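Notes on the Care of Small Household Articles: The Clip Hanger

Readers of this page will recall that the previous entry concerned the drawer of odd gloves, and that a further entry was promised on the subject of hanging and drying. The present entry fulfills that promise. It deals with the clip hanger, with the table on which small laundry is sorted in this household, and with the order of work that has been adopted since the move to the apartment on Huaranga Street.

The matter was first raised by Fiorella Rinaldi, with whom the author shares the apartment and the laundry duties. Ms. Rinaldi observed that socks, dishcloths and other small pieces were being laid over the backs of chairs, where they took up the seating for an entire evening and frequently fell behind the radiator. A folding floor rack had been purchased for the purpose the year before, but it had proved too wide for the hallway and had been passed on to Trudy Dunstan, who has a balcony. It was agreed that a hanger with clips would be tried in its place.

The choice of hanger took longer than expected. The shops along Evlow Road carry chiefly the all-plastic kind, in which the clip and the hook are molded together. The author has owned several of these. The clip loses its grip after a season or two, and once a single clip has broken there is no sensible way of replacing it. Preference was therefore given to a hanger with separate metal spring clips, each attached by its own ring. Should a clip fail, the ring may be opened with a pair of pliers and a new clip put on. Eliécer Bedoya, who was consulted on the point, recommended keeping a few spare rings in the sewing box, and this has been done.

The working surface is the wood-grain table in the back room. It was selected for its height, which permits sorting without bending, and for the fact that it is not used for meals. It is wiped before each session with a damp cloth and then a dry one. Older marks in the surface have been left alone. The author attempted to remove one of them in June with a paste of baking soda and succeeded only in making a paler mark beside it.

The following order of work is now observed.

The basket is brought to the table and emptied at one end. Large items are taken out first and folded, or set aside for the closet if they are to go on ordinary hangers. Knitted articles are separated at this stage and are never clipped. A knitted piece hung from two points while damp will stretch at those points, and the resulting peaks are very difficult to press out. Such pieces are dried flat on a towel and folded afterward.

Socks are paired before hanging, and each pair is placed in a single clip by the toe. There is some disagreement in the household on this question. Ms. Rinaldi prefers the cuff, on the grounds that the toe is the thickest part and should hang free. The author finds that elastic held in a spring clip acquires a crease which remains visible when the sock is worn. Both methods are presently in use, according to whose socks they are.

Dishcloths are given one clip at the corner if thin and two clips along the edge if thick. Handkerchiefs may be doubled over. Nothing made of lace or fine silk is placed in a metal clip without a scrap of clean cotton between the jaws and the fabric. 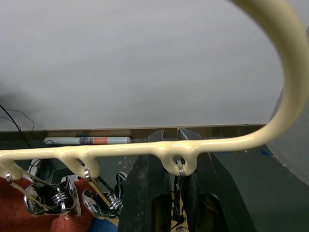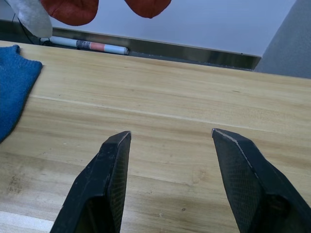
The hanger with its metal clips, and the table in the back room.

Some remarks may be offered on the inspection of the hanger itself, which is commonly neglected. Once a month the clips are pressed open one after another and the springs examined. A spring that has begun to rust will leave an orange spot on white cotton, and such spots do not respond to ordinary detergent. The jaws are wiped with a soft cloth. No oil is used. A drop of oil was applied to a stiff clip on the former hanger, with the result that a pillowcase belonging to the author's aunt, Yaneth Huamán, had to be washed three times before it was fit to return.

The rings are checked for gaps at the same time. A ring which has been pulled open, even slightly, will catch on loose threads, and it may release its clip when the hanger is lifted in a hurry. The remedy is to close the ring with pliers, using a strip of cloth to protect the finish.

Tangling deserves separate mention. Clips that swing freely will work their way through one another when the hanger is put away, and any loose cord makes the difficulty worse. The author's practice is to lay the hanger on the table, straighten the clips by hand and draw out any cord to its full length before the hanger is returned to its hook. A hanger that has been dropped into a drawer as it stands will require several minutes of patient attention on the next occasion.

Labeling has also been introduced. Each person's share is placed in its own bag, and the bag bears a paper tag with the name and the date of washing. The tags are written at the table. Fabric labels were considered, and 50 of them were in fact ordered from a small supplier named Dratar, but they were woven in a script so ornate that the initials could not be distinguished. They have been put to use as bookmarks. Paper tags are adequate for the present purpose.

The drying position was settled after several trials. The hanger is suspended from the hook inside the bathroom door, with the door left standing open and the window raised by the width of a hand. Thin articles hung after breakfast are generally ready before supper. The kitchen was found to be warmer, but the cloths took on the smell of whatever was being cooked, and Ms. Rinaldi asked that the experiment be discontinued following an evening of fried onions.

Correspondence on the previous entry was received from Eliécer Quispe of Brultanmont, who inquires whether wooden clothespins would serve equally well. They would, for use on a line. On a hanger of this kind they add bulk, and old pins with rough ends are apt to snag fine weaves. Mr. Quispe further asks whether stockings may be clipped. The author has done so for many years, at the toe, with the cotton scrap described earlier, and has had no loss to report.

A second correspondent, who did not sign the letter, objects to the time spent on such matters and recommends a tumble dryer. The apartment does not have one, and the building's machine in the basement is reserved well in advance by the families on the upper floors. It is also unkind to elastic.

The next entry will take up the storage of blankets during the summer months, including the question of cedar blocks, on which several readers have already written. Those wishing to submit their own arrangements for that entry are asked to do so by letter or through the contact page, and to state the dimensions of the closet concerned.

Recent entries
The Drawer of Odd Gloves
On the Folding of Fitted Sheets
Two Methods for Storing Table Linen
Buttons: A Revised System
The Hall Closet, Second Report
Removing Candle Wax from a Runner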